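Lelitz Slatted Bamboo Box, Open Top

Kitchen Storage > Wood and Bamboo > Boxes and Trays

An open box for bowls, small plates and anything else that usually ends up in a pile next to the sink. The floor is slatted so air can reach the underside of what you put in it. There is no lid and no hardware. The box ships assembled and can be used as soon as it is unpacked.

The corners are jointed and glued, with the end grain left showing on the outside. We sand the edges by hand and finish the whole box with a food-safe oil. No stain is used, so the color varies a little from one box to the next. Expect it to darken slightly in the first year, more so near a window.

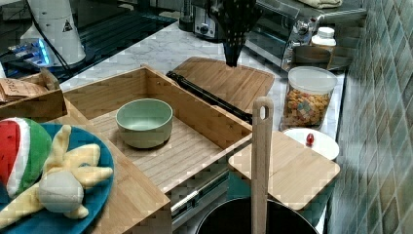
Bamboo box with a sage-green bowl on the slatted floor.

Details
Material: bamboo
Finish: clear food-safe oil
Length: 40 cm
Wall thickness: 15 mm
Colors: natural only
Assembly: none
Warranty: 2 years against split joints

What it holds
The box takes a stack of cereal bowls at each end with room for mugs between them. Side plates will stand on edge if you pack them fairly close. Dinner plates are too wide and should go in the Grallolow rack, sold separately. The box also works for onions and garlic, or for bread that will be eaten the same day – it is open, so it won't keep a loaf soft overnight.

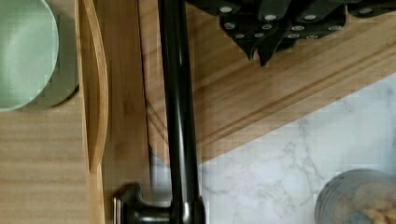 Wooden and ceramic kitchen pieces on the tabletop.

Bowls and other ceramics are not included. We no longer stock the Ríos bowls that used to be sold with this box as a set. Replacement orders for those should go through the parts form.

Care
Wipe with a damp cloth and a drop of dish soap, then stand the box on its side to dry. Do not soak it and do not put it in the dishwasher. Crumbs between the slats come out with a dry pastry brush. Re-oil when the surface starts to look pale. In most kitchens that means 3 coats a year, thin ones, with the excess wiped off after roughly 15 minutes. Any mineral oil sold for cutting boards will do. Olive oil and other cooking oils turn sticky and should not be used.

Keep bamboo away from the side of an oven or stove. Dry heat on one face can open a glued joint, and the warranty does not cover it. The same goes for cutting boards. 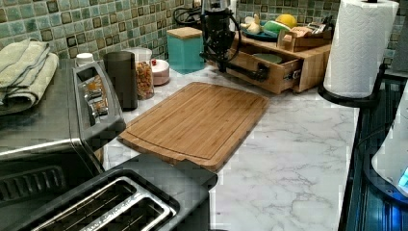 Bamboo cutting board with juice groove, on a marble-patterned countertop.

Goes with
Stilix board oil, small bottle
Stilix board oil, refill
Grallolow plate rack
Felt pads for stone countertops, sheet

Shipping and returns
Boxes leave our workshop within 2 working days. Returns are accepted unused and in the original carton. If a joint arrives open, send a photo of the corner and of the carton label to Shabani Lema in customer service and we will replace the box – please don't try to glue it first. The next production run is planned for November.

Page updated August 21, 2024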